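Teaching by hand: notes for the Tramport session

Slides 1 to 7, then questions. Keep the intro under 2 minutes.

Slide 2. Start with the two ways we collect demonstrations. Remote control means the operator drives the arm from a station and watches a screen. By hand means the person holds the gripper and does the job at the table, no arm involved. Say that Berrada began with remote control and still uses it for the bin work.

Slide 3. Why cloth went to the hand-held tools. Folding by remote control was slow, and operators kept overshooting the edge. With the gripper in your own hand you feel the pile catch. Pause here — people from the laundry side usually have something to add.

Slide 4. The towel task. Thick towels are harder than thin ones, as the fold springs back if you let go early. Grip the far end, turn it over, hold, release. Mention that both grippers are recorded and that the two recordings have to line up in time.

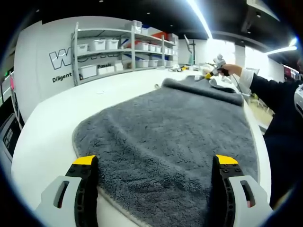

Flullus wrote back after the March trial that the hand-held sessions were easier to staff but harder to check, and asked whether a bad demonstration could be caught before it went into the training set. Answer: partly. We throw out any run where tracking drops. A sloppy fold with good tracking still gets through unless a person looks at it.

Slide 5. Numbers. 329 demonstrations kept from the Brollier set, almost 60 thrown out. Don't read the table aloud.

Slide 6. What didn't carry over. A human wrist bends in ways the arm can't, so some runs were useless on the robot. We now ask people to keep the wrist straight and move from the elbow.

Slide 7. Next steps: smaller cloths, then pillowcases. Leave this one up during questions. If someone asks about cost, send them to the handout.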